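Last updated 01/07/2025

# Getting rotated wrist video ready for training

These steps take a folder of hand-held gripper recordings and turn them into episodes the Plurach loader will accept. They cover orientation, the lens mask, finger tags and gripper width. Camera pose is handled by a separate tool and isn't covered.

You need Python 3.10 or later, the `plurach` package, and a calibration file for the lens. If you don't have the calibration file yet, make one first. Everything after step 2 depends on it.

## 1. Check the orientation

Run the probe command on one recording:

```
plurach probe session_04/ep_012.mp4
```

It prints the frame count, the frame rate and the rotation flag. The sample episode has 1,073 frames at 60 frames per second and a rotation flag of 0.

A flag of 0 only says the file has no rotation stored in it. The camera can still be mounted sideways, and then every frame comes out turned by 90 degrees with no flag to say so. Open a still and look at something with a known upright direction. A tabletop edge works, and printed or cut-out lettering works better, as it also shows which way the turn goes.

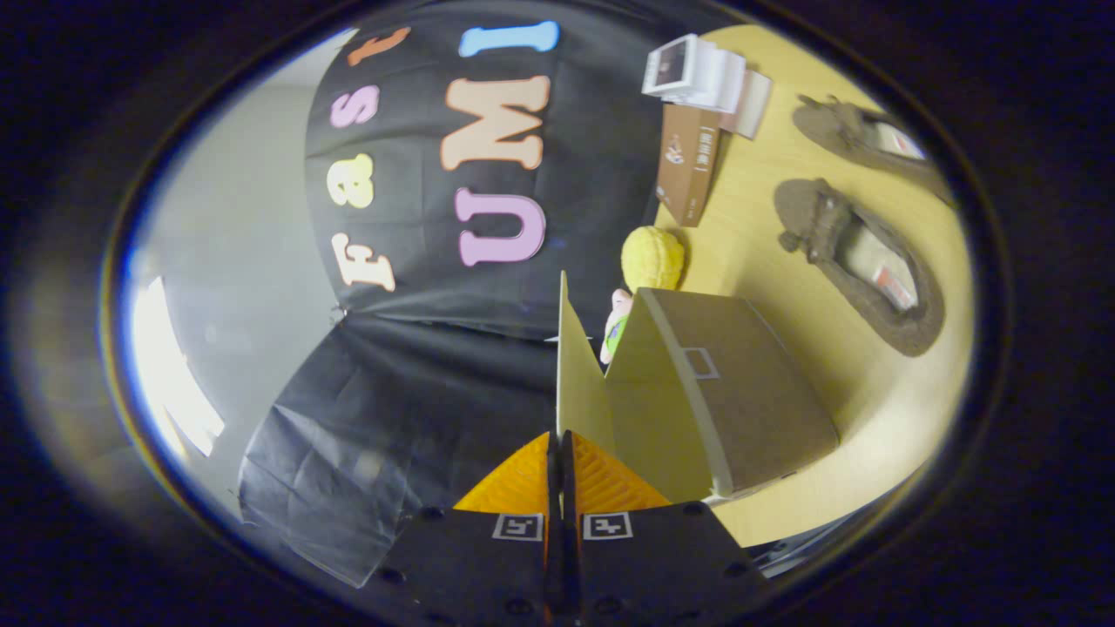
Write the turn into the session config, not into the video. Re-encoding costs quality and breaks the match between frame numbers and the timestamp file.

```
[camera]
turn = "cw90"
model = "fisheye"
calib = "calib/wrist.json"
```

With `cw90`, text that reads from bottom to top in the raw frame will read left to right after loading. If it comes out upside down, use `ccw90`.

## 2. Mask the dark corners

A fisheye lens leaves a circle of usable picture inside a black border. The border carries no information, but it does affect brightness normalization, so mask it before you compute any image statistics.

```
plurach mask session_04 --method circle --shrink 6
```

The `--shrink` value pulls the mask in by that many pixels. Set it high enough to drop any thin bright rim along the edge of the circle. Six is enough for our lens. If you go past 20 you start losing useful parts of the view.

Look at the saved mask before going on. A dark backdrop that runs up to the border can fool the circle fit, and the circle ends up too small. When that happens, fit the mask on a frame with a bright wall or window on that side and reuse it for the whole session:

```
plurach mask session_04 --fit-frame 100 --reuse
```

## 3. Detect the finger tags

Gripper width comes from the distance between the left and right tags. Run detection on the raw frames with the turn applied:

```
plurach tags session_04 --left 0 --right 1 --out tags.parquet
```

Tag IDs depend on how your gripper was printed. If left and right are swapped, the width will still look fine but the side labels will be wrong in the output.

Missed detections are normal. The sample episode had 169 frames with one tag missing, mostly from motion blur. Gaps of up to five frames are filled by linear interpolation. Longer gaps are marked invalid, and the loader skips any training window that touches them.

## 4. Convert to width

```
plurach width tags.parquet --calib calib/wrist.json
```

Plot the result for a few episodes. A good curve is flat while the gripper is open, drops as the fingers close, and then levels off above zero when something is held. Thin items such as a cardboard flap level off very close to the closed value, so don't use a fixed threshold to label a grasp. Use the change in width over a short window.

## 5. Export

```
plurach export session_04 --size 224 --format zarr
```

The turn and the mask are applied here, in that order. Load one exported episode in the Gunico viewer and check that the table sits at the bottom and the width curve moves with the fingers.

## Known problems

- `probe` reports the wrong frame rate on files split by the camera. Join them first.
- Versions from before April ignore `turn` in the tag step. Update, then delete the old `tags.parquet`.
- The Skorkitska exporter stores widths in meters, while Plurach uses millimeters. Pass `--unit m` when you import its files.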